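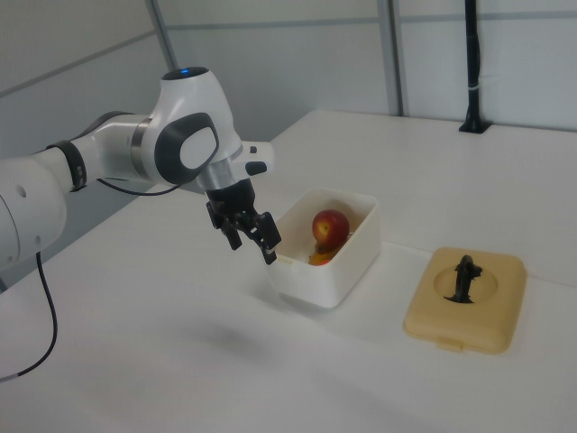
Does the Drendside sand slow the drying of the lime plaster compared with the Ganport sand?

It slows it in the first stage only. Once the surface goes matte the two lose weight at the same rate, within what the balance can resolve.

Feb 14, 2024

Drying trials, lime plaster, batch 2746. Continues from the sieve work.

Mix as before: Oketier putty, one part to three of sand by volume, no added water. Both sands oven dried and cooled in a closed tin before mixing. Knocked up by hand, rested under a damp cloth, knocked up again. Drendside mix came out stiffer. I was tempted to add water and did not. Workability is noted on the sheet as "poor, usable."

Four trays, two per sand. Each filled to 500 g net, struck off level with the steel rule, edges wiped. The second Drendside tray had a void in one corner, found when tapping the side. Refilled and reweighed. Tray labels are on the underside this time because the tape on the rims absorbed moisture in the last run and contributed to the drift.

Cabinet humidity was over 80 percent at the start, higher than wanted. Door seal is flattened along the hinge side. Turned it end for end, which helped. New seal needed before the next batch. Salt tray left in.

Observations, first stage. Ganport trays lost their sheen well ahead of the Drendside trays. No cracking in either. Slight lifting at the long edge of Ganport tray B, closed up with light pressure from the float. Drendside trays showed bleed water in the low spots, reabsorbed without intervention. Fines content is the likely cause. The Drendside sand passed noticeably more through the bottom sieve and the washings were cloudy to the third rinse.

Second stage. Curves run parallel. Plotted on the same axes they can be laid over each other with a shift along the time axis and no change in slope. Phenolphthalein on a broken edge gave pink right through on all trays, so carbonation is not yet confusing the weights. Will repeat on the reserve pieces.

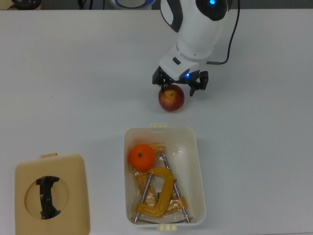
The continuous weight record from the Gaillard balance is better than the hand weighings but still shows steps. The steps do not match the cabinet fan cycle and they do not match the door openings in the log. They do match the times the probe lead was moved. The lead had been pulled straight from the tray to the terminal block and taped at both ends, so any shift at the block was passed to the pan. Rehung with slack, in the same sort of loose arc as the thin black cable in the photo, which bows outward and curves back in to its small gold-colored connector. Support the lead from above and leave the last length free. Steps gone from the trace after rehanging. The earlier part of the record is kept but marked, and slopes are to be taken only between steps.

Zero check on the balance after the run: returned to zero with the pan empty, lead attached. Repeated with lead detached, same reading.

Not resolved: whether washing the Drendside sand removes the difference in the first stage. If it does, the extra labor may still not be worth it on the Ganport walls, where slow early drying is no disadvantage on the exposed side.

Next:
Wash one bucket of Drendside sand to clear rinse, dry, resieve.
Repeat two trays, washed against unwashed, same putty tub.
Replace cabinet seal, hinge side first.
Order indicator solution, bottle nearly out.
Copy tray weights from the clipboard to the main sheet.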